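Review: Hand-Held Gripper Demonstration, Barkgate Open Day
Prepared by Canan Duman for the Brunton Equipment Panel

The panel attended the open day at Barkgate on 18th February to assess the Stimutholm paired hand-held grippers for use in our training rooms. Tuncay Ertürk led the session, which dealt with the handling of tableware.

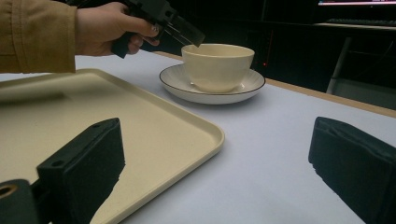

Handling and comfort

Each gripper is held in one hand, and the operator works with both at once. Panel members were given 17 minutes each at the table. Gönül Karabulut found the grip secure but tiring at the wrist. The trigger is firm and may not suit smaller hands.

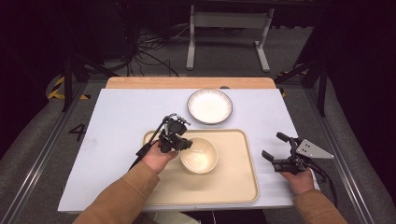 Our own rooms at Drernville are narrower than the hall at Barkgate, and space will decide much of this purchase. The benches there stand close to a wall. A black cable hangs from each gripper toward the operator's side of the table, and we would need to keep that side clear. Floor markings should be budgeted for as well.

The finger pads are sold separately in packs of 41. Mr. Ertürk advised checking them before every session,
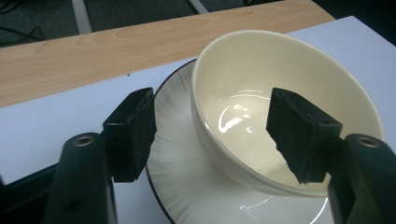 and replacing them in pairs so that the grip stays even. The panel considers the price of the packs high for a part that wears.

Rating: 79 out of 100. Recommended for a trial in June, subject to a written quote for pads.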